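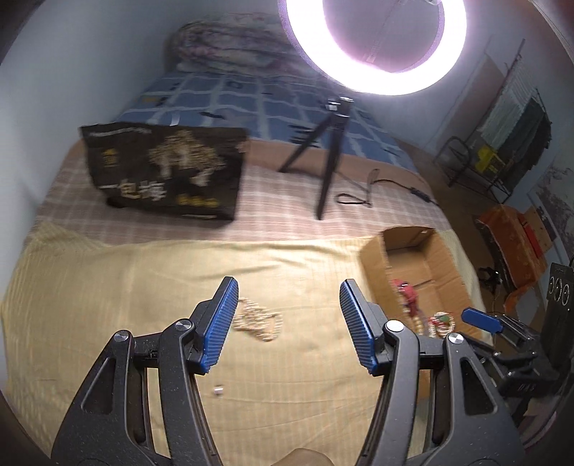
Figure 3. View from the left-hand unit of the Rurnow kit in the jewelry task. The jaws are open above the bed, with a beaded necklace near the left finger pad and two bracelets in the open box; part of the second unit is visible at right.

4. Evaluation of the Rurnow Hand-Held Kit in Home Settings

4.1 Scope of the review

The Rurnow kit is sold as a complete package for recording two-handed manipulation without a robot present. It comprises two hand-held grippers, a charging dock, recording software, and a one-year subscription to Dirkico, the hosted service that aligns the streams from the two units and returns them as paired episodes. Our laboratory obtained the kit through the ordinary purchasing process, and the manufacturer had no part in the design of the study. The questions put to it were those of a group that must decide whether to equip home contributors with such a product: how long a new operator needs before the recordings are usable, which objects the finger pads handle well, and what share of the recorded material survives the quality checks applied by the service.

The bench results given in Section 3 were obtained on a cleared laboratory table under fixed lighting. They say little about bedrooms and kitchens, where surfaces give way under the hand and the background is full of belongings. The present section therefore reports only on sessions held in lived-in rooms. Operators were asked to leave the furniture and personal items as they were and to choose a work area that they could reach with both hands while standing or kneeling.

4.2 Task and materials

Three task families were used: folding small textiles, closing containers, and placing jewelry in a box. The third is treated at greatest length because it produced the widest spread of results. In each episode the operator uses the two grippers to pick up one item from a soft surface and release it inside an open cardboard box. An episode ends when the item lies fully within the walls of the box and both units have been withdrawn. Beaded pieces were chosen because they change shape when lifted, are light enough to slip without a clear signal at the trigger, and tend to catch on themselves. A loosely looped necklace on a sheet, as in Figure 3, offers many possible grasp points, and few of them lead to a clean lift.

A total of 300 episodes was planned for each operator. Of these, 200 were assigned to jewelry and 100 were divided between the other two families. The order of the families was drawn at random for each operator, and rest periods were left to individual judgment. Brittany Beaulieu supervised the sessions and kept the written log from which the remarks in Section 4.5 are taken.

4.3 Mechanical observations

Each jaw is a rigid black plastic arm driven through a curved linkage and fitted at the tip with a blue pad. The pads carry fine horizontal ridges on the gripping face, and the two faces meet squarely when the trigger is fully closed. On folded cloth and on container lids this arrangement worked well from the first session. The ridges held woven fabric firmly, and operators seldom repeated a grasp.

Beaded items were less predictable. When a bead settled between two ridges, the strand was held securely and could be carried at normal speed. When a bead rested on the crest of a ridge, it rolled as the jaws closed and the strand was often lost early in the lift. Operators adapted by approaching at a shallower angle and pressing the pad tips lightly into the bedding, so that more than one bead entered the gap. This habit was adopted by all operators without instruction, and it should be expected to appear in any data set gathered with the kit. Whether a policy trained on such data would transfer to a robot arm with a stiffer wrist is a question for later work.

The smooth Pemlow pads, sold separately as an accessory, were tried in a short supplementary session. They reduced rolling to some degree and performed worse on textiles. Changing the pads requires a screwdriver and a new calibration, and we do not consider it practical to exchange them between tasks in the home.

The pivots showed no looseness by the end of the study. One trigger spring was replaced under warranty after its return became slow. The replacement arrived promptly - the accompanying instructions, however, were for an earlier version of the handle and had to be corrected by telephone.

4.4 Visual coverage

The camera on each unit has a very wide lens. In a furnished room it takes in the work area together with much of what lies behind it, including lamps, shelves, and clothing. The wide view is an advantage for tracking, as the software depends on fixed features in the surroundings to estimate the position of the hand. In rooms with patterned blankets and objects at several distances, tracking was seldom interrupted. The weakest results came from a hallway with plain walls, where the software repeatedly asked the operator to begin again.

The same view raises two concerns. The first is exposure. A bright light source behind the work area takes up part of the available range, and small pale objects on pale cloth may lose contrast. The manual advises operators to face away from windows but is silent on ring lights and desk lamps, both of which are common in the homes of people who already record video. The second concern is privacy. Posters, printed bags, and laundry all enter the recording, and the Dirkico service removes faces only. We recommend that any group distributing the kit add its own review step before material is shared outside the project.

Each unit also regularly records the other. The second gripper entered the view in a large part of the two-handed episodes, usually from the side and close to the box. The alignment software uses these moments to correct drift between the two streams, and the correction was found to be reliable when at least one finger pad of the other unit could be seen clearly.

4.5 Data yield and operator experience

Across all operators and task families, the service accepted 3806 grasp segments. Rejections fell chiefly into two groups: segments in which tracking had been lost, and segments in which the jaws closed outside the view of either camera. Failed grasps were retained when they were otherwise sound, and we regard this as the correct policy. Groups that want only successful grasps must filter the export themselves, using the trigger signal and a visual check.

Operators described the grip as comfortable for short sessions and tiring in longer ones, particularly when kneeling beside a low bed. The weight lies forward of the hand, and several operators rested the base of the unit on the bedding between episodes. This introduces small shocks into the motion record, which the software marks but does not remove. Ainhoa Echevarría, who reviewed the motion data, found that the marks were accurate and that the affected intervals could be cut without loss of the grasp itself.

4.6 Comparison with the Gondal glove

The Gondal glove, evaluated in our earlier report, records finger motion directly and leaves the operator with a natural sense of touch. It was the better instrument for separating tangled strands. Its recordings, on the other hand, must be mapped to a two-jaw gripper before they can be used on most robot arms, and this step was the main source of error in that study. The Rurnow kit avoids the mapping at the cost of dexterity. For tasks with boxes, lids, and cloth, we consider the kit ready for use in homes with a modest amount of supervision. For fine jewelry we advise a pilot of limited size, with the approach angle written into the operator instructions from the outset.

The firmware used throughout was the version current on Jul 26, 2026. An update announced for December is said to change the calibration routine, and the setup procedure given in Appendix B will need to be checked against it.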